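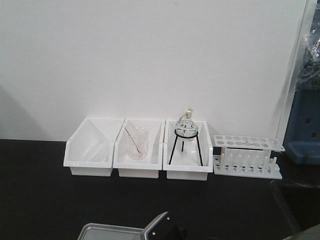 Tredis Planner: Frequently Asked Questions

Is Tredis a perception tool or a planner?

Mostly a planner, though we get asked this so often that we should probably put it on the front page! Tredis takes a list of objects with poses and works out a sequence of grasps and moves. The poses come from Gurura, our perception package, or from anything else you have that can publish in the same format.

Why does Gurura miss my glassware?

Clear glass is the hardest thing we deal with, and you have our sympathy. Depth sensors tend to look straight through it, so Gurura leans on the color picture and searches for rims and bright edges instead. Start by setting glass_mode to rim, and then turn the confidence threshold down a little at a time (Kadri Toom, who wrote most of that module, likes to go in small steps and watch the overlay as she does). A plain colored surface behind the glass often helps, and so does soft light from overhead.

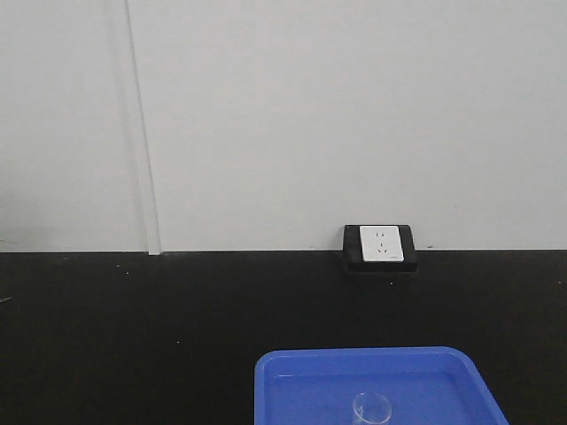

A clear glass cup in a blue tray, with the outlet at the back of the counter.

Do I have to model everything on the bench?

No, but please do model anything the arm could reach. Trays, bins, racks and outlet boxes can all go in as simple boxes with a bit of padding, and that's usually plenty. Dark fixtures on a dark counter are worth adding by hand, even if you trust your cameras.

How many objects can one job have?

The default limit is 200. You can raise it in the settings file, though planning gets slower as the list grows, and we'd gently suggest splitting a big job into two.

My plan stops with error 383. What now?

That one means the planner found a grasp but no collision-free way to get there. Open the job in Bravo, our viewer, and switch on the swept path, and you'll generally spot the trouble right away. Very often it's the front lip of a bin, or padding that somebody set a bit too generously (we've all done it).

Can I still use my version 2 job files?

Yes! Version 11 reads them and saves a converted copy next to the original. Heino Strazds keeps the converter up to date, so if yours won't open, send the file to the Avanano support desk along with the log.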